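Inuler project – two-arm manipulation with compliant fingers
Progress report to Fondeo, second reporting period
Prepared by Etenesh Ambaye, with Gadisa Kassa (data) and Finbarr Dunne (hardware)

Work in this period covered collection of the bench dataset, the first training runs on it, and a revision of the finger mount. Spending is in line with the plan. One milestone has moved and is discussed under Schedule.

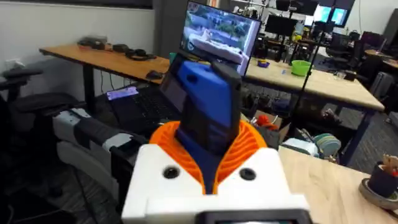
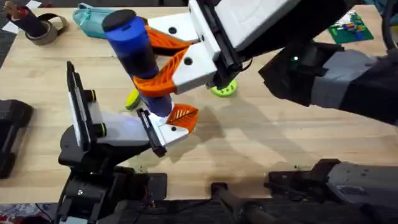
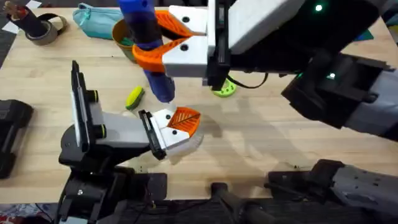
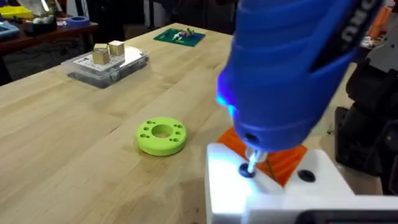 Figure 1. Bench work in the current period. The orange part on the white block is printed; the second and third views are from the fixed workspace camera, the first and last from a wrist camera.

1. Data collection

The bench dataset now holds 882 accepted episodes. An episode is accepted when all camera streams are complete and the joint logs line up with them to within one video frame. Gadisa Kassa rewrote the check so that it runs at the end of each episode instead of overnight, and operators now repeat a bad recording while the objects are still in place.

Objects are everyday items and hand tools. We left other items on the table during recording on purpose. In the previous period the policy was trained on a cleared table and its grasp selection degraded as soon as a second object was present.

2. Method

The policy takes wrist and fixed views together with joint positions and outputs short action segments for both arms. Two changes were made:

– The segment length was cut from 40 steps to 19. Longer segments gave smoother motion but reacted too late when an object turned in the fingers.
– Motor current from the gripper is now an input. With compliant fingers the opening width alone is a poor measure of contact, as the ribs deform well before the object is held firmly.

3. Results

The shorter segments improved two-arm tasks more than single-arm tasks. Most of the gain is in the phase where both grippers are near the same object and the second arm has to adjust to the first. Adding motor current reduced early releases. It had no clear effect on approach errors, and we did not expect one.

Two failure types remain. Thin objects rotate about the contact line when only one finger pair holds them. Smooth cylinders slide along their axis if the second gripper pushes on the end before the first has closed fully. Tsehay Alemayehu is labeling both types in the existing episodes so that they can be scored separately in the next evaluation.

4. Hardware

The finger mount was redrawn to give better screwdriver access. Finbarr Dunne reports that a finger swap no longer requires taking the gripper off the wrist. Print files and the screw list have been passed to the partner group at Bogale.

5. Schedule

The transfer test at the Hinia site moves to July. The second set of arms there has to be calibrated against our camera layout first, and Eldana Wubshet will need 6 working days on site for this. No extra funds are requested – the travel line already covers the visit.

Work planned for the next period:

– Evaluation on objects left out of training
– Scoring of the two labeled failure types
– Comparison of old and new finger mounts under repeated grasps
– Release of the episode check script to partners

The draft evaluation protocol will be sent to Fondeo for comment before the Hinia visit.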